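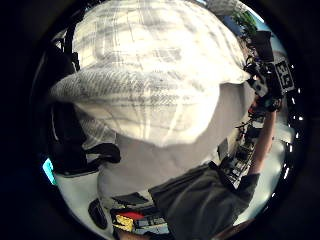
체크 원단 개발 및 시제품 제작 과제 중간보고
과제명: 포돈(Podon) 회색 체크 직물의 의류·생활용품 적용
제출처: 벤다드(Bendard) 지원사업 담당
작성: Urszula Tokarz
검토: Marianna Ziółkowski
보고 대상 기간: 착수 시점부터 5월 말까지

1. 보고 범위

본 보고서는 밝은 바탕에 회색 계열 선을 넣은 체크 직물의 제직, 후가공, 재단, 봉제 시험의 진행 상황을 정리한 것이다. 대상 품목은 플랫캡, 셔츠형 상의, 덮개용 천의 세 가지이며, 셔츠형 상의는 하반기 과업에 속하므로 패턴 검토 결과만 기술한다. 염료 공급 계약과 판매처 협의에 관한 사항은 별도 문서로 제출하였다.

2. 원단 제직 및 입고

제직은 스쿠스티아(Skustia)에서 담당한다. 1차 발주량 2,000m는 전량 입고되었다. 입고 검사에서는 폭, 중량, 위사 기울기, 체크 반복 간격을 확인하였다. 폭과 중량은 사양서 범위 안에 있었다. 체크 반복 간격은 롤의 시작부와 끝부에서 차이가 있었으며, 차이는 장력 조정 이전에 짠 롤에 집중되었다. 해당 롤은 무늬 맞춤이 필요 없는 부위, 즉 캡 안쪽 띠와 덮개 천의 시접 보강용으로 용도를 변경하였다.

바탕색은 당초 순백으로 계획하였으나 1차 색상 협의에서 약간 노란 기가 있는 백색으로 변경하였다. 순백 바탕에서는 가는 가로선의 대비가 지나치게 강하여 봉제 후 미세한 어긋남이 두드러졌다. 변경 후 바탕색에서는 굵은 세로 띠와 가는 가로선의 명도 차가 완만해졌다. 색상 기준편은 스쿠스티아와 당 작업실이 각 한 벌씩 보관한다.

무지 회색 천은 같은 원사 계열로 별도 제직하였다. 체크 원단의 뒷면 또는 테두리에 배치하는 보조 원단이며, 색상은 체크 무늬의 굵은 띠보다 한 단계 어둡게 지정하였다. 두 원단의 수축률이 다르면 봉제선이 울게 되므로 후가공 조건을 동일하게 맞추었다.

3. 재단 전 상태 확인

재단 전에는 원단을 펼쳐 하루 방치한 뒤 무늬 방향을 다시 확인한다. 롤에서 푼 직후에는 가로선이 휘어 있는 구간이 있으며, 방치 후에도 휨이 남으면 스팀 처리를 한 차례 실시한다. 접힘 자국은 사선으로 생긴 것을 우선 제거한다. 사선 자국은 체크 무늬 위에서 이중선처럼 보여 무늬 맞춤 판정을 방해한다.

조명 조건에 따른 색상 판정의 편차도 확인하였다. 강한 조명을 정면으로 받으면 가는 선의 식별이 어려워지고, 그늘진 면에서는 바탕이 회색으로 치우쳐 보인다. 이에 따라 색상 판정은 창가 작업대에서 오전 중에만 실시하는 것으로 작업 지침을 개정하였다. 인공조명 아래의 판정 결과는 참고치로만 기록한다.
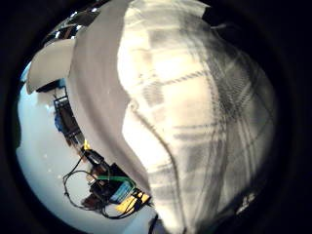 사진 2. 회색 체크 원단과 무지 회색 천

4. 품목별 진행

4.1 플랫캡

플랫캡은 체크 원단의 주 적용 품목이다. 크라운 앞쪽과 챙의 무늬 연결을 우선 항목으로 정하고, 뒤쪽 이음은 허용 편차를 넓게 두었다. 초기 시제품은 챙의 심지가 단단하여 천이 가장자리에서 당겨졌고, 세로선이 바깥으로 벌어졌다. 심지를 한 단계 얇은 것으로 교체한 이후 벌어짐은 허용 범위로 줄었으나, 챙 끝의 형태 유지력은 다소 낮아졌다. 교체한 심지의 장기 변형 자료는 아직 없다.

착용 시험은 작업실 안팎에서 진행한다. 야외 착용에서는 직사광 아래 무늬의 식별성과 챙의 그늘 범위를 기록하고, 실내 착용에서는 크라운 옆면의 부풀음과 안쪽 띠의 압박감을 기록한다. 크라운 한쪽이 더 부풀어 보인다는 의견이 반복되어 패널 곡선을 수정하였다. 수정 패턴은 차기 재단분부터 적용한다.

4.2 덮개용 천

덮개용 천은 작업대, 기구, 선반을 덮는 용도의 사각 천이다. 모서리는 각을 살려 접고 가장자리에 좁은 단을 두른다. 단 폭을 넓히면 모서리 두께가 늘어나 늘어뜨렸을 때 끝이 들리는 현상이 있어, 현재 폭을 유지하기로 하였다. 모서리 접기는 사선 절개 방식과 단순 접음 방식을 비교하였으며, 사선 절개 방식이 두께 면에서 유리하나 작업 시간이 더 소요된다. 양산 기준은 사선 절개 방식으로 정하였다.

늘어뜨림 시험은 무지 회색 면 위에 천을 비스듬히 걸쳐 놓고 가장자리의 굴곡을 관찰하는 방법으로 한다. 바탕이 무지여야 흰 천의 외곽선과 단의 직선도를 읽을 수 있다. 옅은 선을 사용한 시험편은 밝은 조명 아래에서 무늬가 거의 드러나지 않는다는 점이 문제로 남아 있다. 선의 농도를 한 단계 높인 시험편을 스쿠스티아에 요청하였다.

4.3 셔츠형 상의

앞여밈과 주머니의 무늬 맞춤 방식을 검토하였다. 주머니를 사선 방향으로 재단하면 맞춤 작업이 줄어드나 원단 손실이 증가한다. 손실률 계산은 수정 마커가 나온 뒤 다시 수행한다. 시제품 제작은 이번 기간에 포함되지 않는다.

5. 시험 결과

세탁 시험은 30도 조건에서 5회 반복하였다. 체크 원단과 무지 회색 천 모두 경사 방향 수축이 위사 방향보다 컸으나, 두 원단 사이의 차이는 사양서 기준 안이었다. 회색 선의 바탕 번짐은 확인되지 않았다. 마찰 시험은 2,000회까지 실시하였고, 표면 보풀은 굵은 세로 띠 부분에서 먼저 발생하였다. 띠 부분의 원사 꼬임수를 높이는 방안을 스쿠스티아와 협의 중이며, 꼬임수를 높일 경우 촉감이 거칠어질 수 있으므로 비교편을 함께 제작한다.

땀 견뢰도 시험은 코넬리(Conneely) 시험실에 의뢰하였다. 결과서는 수령하지 못하였다. 접수 순서가 밀린 데 따른 지연이며, 화요일마다 진행 상황을 확인하고 있다.
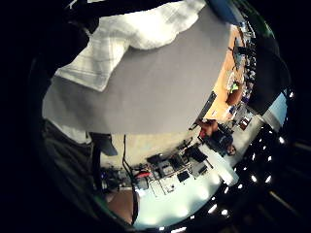
6. 일정 대비 현황

제직 및 입고: 완료
색상 기준 확정: 완료
재단 지침 개정: 완료
플랫캡 시제품: 패턴 수정 단계
덮개용 천 시제품: 선 농도 재시험 대기
셔츠형 상의: 패턴 검토 완료, 시제품 미착수
땀 견뢰도 시험: 외부 의뢰, 결과 대기

플랫캡의 패턴 수정으로 인해 당초 일정에서 늦어진 부분이 있다. 덮개용 천의 재단을 먼저 배치하여 작업대 사용 시간을 조정하였으며, 전체 종료 시점의 변경은 신청하지 않는다.

7. 문제 사항 및 조치

가. 장력 조정 이전 롤의 무늬 간격 편차. 용도 변경으로 처리하였고, 추가 발주 시 롤별 간격 측정표 첨부를 요구한다.

나. 챙 심지의 형태 유지력. 얇은 심지에 가장자리 스티치를 한 줄 추가한 시험품을 제작한다. 스티치 색은 무지 회색 천에 맞춘다.

다. 옅은 선의 식별성. 농도를 높인 시험편을 받은 후 창가와 인공조명 조건에서 각각 판정한다. 농도 변경이 플랫캡용 원단에도 영향을 주는지는 Marianna Ziółkowski가 확인한다.

라. 작업대 공간. 원단을 펼쳐 두는 동안 다른 품목의 재단이 중단된다. 펼침 작업을 오후 마감 전으로 옮겨 야간에 방치하는 방식을 시행 중이다.

8. 예산 집행

원단비와 후가공비는 계획대로 집행하였다. 외부 시험비는 결과서 수령 후 지급하므로 이번 기간 집행액에 포함하지 않았다. 심지 재구매 비용은 부자재 항목 안에서 처리하였으며, 항목 간 전용은 없다. 증빙은 붙임 1에 정리하였다.

9. 차기 기간 과업

수정 패턴에 의한 플랫캡 재단 및 착용 시험, 선 농도 시험편 판정, 덮개용 천 양산 기준서 작성, 셔츠형 상의 1차 시제품 제작을 수행한다. 땀 견뢰도 결과가 기준에 미달할 경우 후가공 조건을 재설정하여야 하며, 이 경우 플랫캡 안쪽 띠의 원단을 무지 회색 천으로 우선 대체한다. 대체 여부는 결과서 수령 후 Urszula Tokarz가 벤다드 담당자에게 서면으로 통지한다.

붙임 1. 집행 증빙 목록
붙임 2. 입고 검사 기록
붙임 3. 개정 재단 지침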